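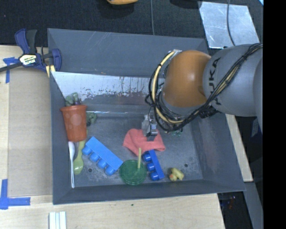 The Office of Unclaimed Correspondence

Notice is given that the Office of Unclaimed Correspondence at Karaki will close its public counter at the end of the present term. Persons holding a blue receipt are asked to present it before that time. Persons holding a white receipt should write to the Registrar.

Raed Zein had a white receipt. He had written to the Registrar in April and had been told, in a courteous letter of one paragraph, that white receipts were not honoured by letter and must be brought to the counter. He brought it to the counter.

"The notice says to write," said the clerk.

"I did write. I have the reply with me."

The clerk read the reply with care and turned it over to see whether anything had been added to the back. She then asked him to be seated while the matter was referred. The bench was long and he sat at the end nearest the door, with his hat on his knee, in the manner of a man who did not wish to be thought impatient.

The matter was referred to the Deputy Registrar, who came out in person. He explained that the Office had been established to hold letters for people who had left the district of Idmont when the valley was flooded for the dam. Those people had been promised that their mail would be kept until they sent for it. Most had sent for it. The Office still held 848 letters, and it was the view of the department that the promise had been kept for a reasonable period.

"Which of them is yours?" the Deputy Registrar asked.

"None of them," said Raed Zein. "I wrote one."

The Deputy Registrar sat down on the bench. A white receipt, he said, was issued to the sender. He had read of them in the manual but had not seen one. He asked to whom the letter had been addressed, and Raed Zein told him that it was addressed to his brother at the Roltero road, house 13, and that it had been posted two days after the house was emptied. He had not known of the move. They had not been speaking at the time.

"And your brother did not send for it."

"He didn't know it was here. He died in the winter. I would like it back, if it is allowed."

The manual was brought. It was found that a letter belonged to the person addressed until delivery was refused, and that delivery could be refused only by the person addressed or by the next of kin. The Deputy Registrar asked whether there was any next of kin. Raed Zein said that there was himself. The clerk was called over to witness this, and a form was prepared in which Raed Zein, as next of kin, refused the letter, and a second form in which Raed Zein, as sender, accepted its return. He signed both. The dates were entered as 26 May 2021.

The letter was thinner than he remembered. The stamp had kept its colour. He thanked the clerk and the Deputy Registrar and put it in the inside pocket of his coat, and then he remained where he was -- the rain had started, and the next bus did not leave until 4.

"You may open it here," said the clerk. "There is no rule against it."

He said that he knew what was in it. After some time he took it out again all the same, and asked her whether the Office could lend him a knife.

More short fiction
The Ferry Inspector's Daughter
Minutes of the Brinetex Social Club
A Lease on the Upper Field
Two Winters at Idmont
The Man Who Measured the Harbour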